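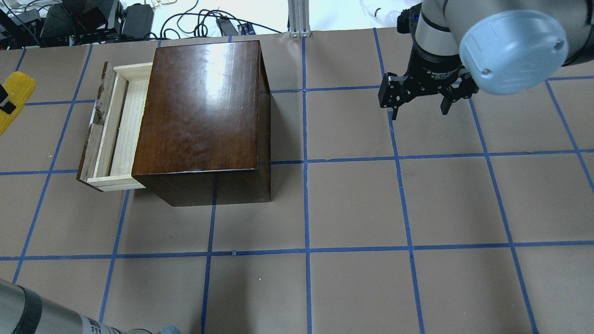
Small boxes, long waits: a furniture restorer on the slow trade

14 shares | 7 comments

The shop in Duvutport opens at 8. By ten past there's someone at the counter with a drawer that won't close, in a grocery bag, no box to go with it.

"Where's the rest of it," she asks. At home. "Well, the drawer's fine. It's the box that moved."

She's been repairing small furniture for 20 years. Jewelry boxes, tea chests, sewing cabinets, the odd writing slope. Nothing bigger than she can lift, that's the rule. Started on full size dressers at Saliba, the old furniture works across the river, and left when her back did.

"I liked dressers. Dressers didn't like me."

We talk while she works, which means half of what I get is said to a clamp. She doesn't stop for questions and I stopped expecting her to.

What comes in most? Drawers. Stuck drawers, loose drawers, drawers somebody sanded in August and then couldnt keep shut in January. People sand too soon, she says. Wood swells in a damp summer and they take it for a fault.

"Wait till the heat's been on a month. Then look at it. Rub a candle on the runners. If it still sticks, come see me."

That's free advice and she gives it out all day. Bad for business? She shrugs. The ones who wait come back with something else.

Finish is the other thing. Customers want shine. They bring in a dull old box and ask for it to look new, and she tries to talk them down.

"You can't put 60 years back on. Once I strip it it's gone. I ask them, do you want it clean or do you want it new. Most of them never thought about it."

Clean, for her, is a soft cloth, a little mild soap, a long look in daylight. Then wax. She uses Trustano, the brown tin, and has since Saliba. Doesn't like the new lid. Lacquer she'll do if asked, thin coats, and she won't be rushed between them. A full relacquer on a small box is $200 and takes a month, sometimes more if the weather's bad.

Do people balk at the price?

"They balk at the month."

The most expensive job she ever took was a sewing cabinet, $3,000, water damage all down one side. A family in Flindden had it in a basement. She had it on the bench the whole winter and says she'd turn it down today. The veneer came away in strips like wet bread. She matched what she could and told them where she couldn't.

"They put a plant on it. On the good side!"

She laughs, then goes back to the clamp. A quarter turn, then another.

There's no apprentice. She had one, he was good, he went off to hang kitchen doors for twice the money and she doesn't blame him. In September she starts an evening class in the back room, 7 places, bring your own drawer. Five are gone already.

What will she teach first?

"Glue. How little you need." She holds up a brush with hardly any on it. "Everybody drowns it. Then I get it two years later and have to chip it all out agian."

The phone rings and she lets it. Someone wants to know if their box is ready, she figures. It isn't.

Last updated: September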